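What Does It Mean When a Company Says How Much It Expects to Sell?

Imagine you run a lemonade stand. Before summer starts, your aunt lends you money for cups and lemons. She wants to know how you think it will go. You tell her, "I think I'll sell 50 cups in July." That is a forecast, which is a careful guess about the future.

Big companies make forecasts too. Many of them are owned by lots of people, and each owner has a small piece called a share. Owners want to know how the company is doing, so the company tells them.

Let's look at Cotel, a company that makes alarm clocks in the town of Flallport. In spring, Cotel said it expected to sell 811 clocks by the end of July. The number came from looking at last year's sales and at orders from stores.

Then one store, Flores, ordered 36 fewer clocks than it had planned. Cotel had to change its forecast to 775 and tell its owners. This is called lowering the forecast. When a company expects to sell more than it first said, it raises the forecast.

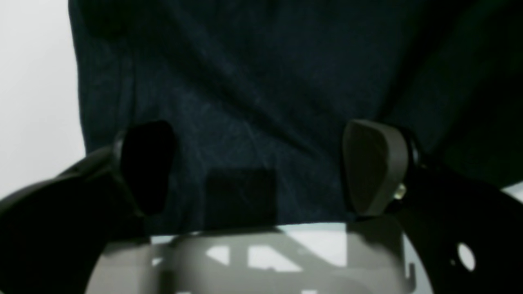
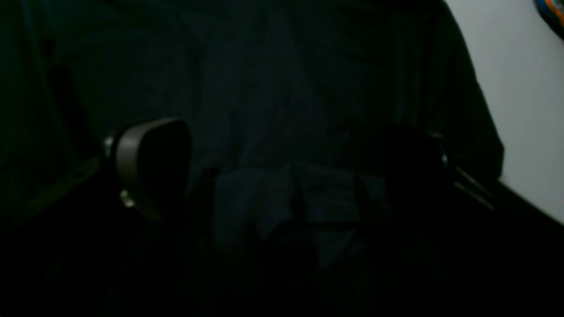

Dark cloth, or what looks like it, in all four pictures.

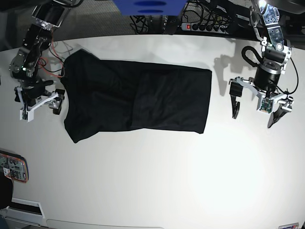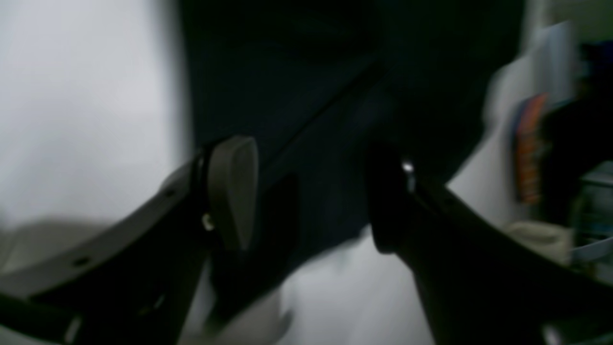
A share has a price, and the price can go up or down each day. After a lowered forecast, some owners may sell their shares, and the price often drops. Nornum, another clock company, raised its forecast 2 times in one year, and more people wanted to buy its shares.

A forecast can be wrong even when people work hard on it. Weather, new products and late trucks can all change what gets sold.

Words to know

Forecast: a careful guess about what will happen.
Share: a small piece of a company.
Revenue: all the money a company takes in from selling things, before it pays its bills.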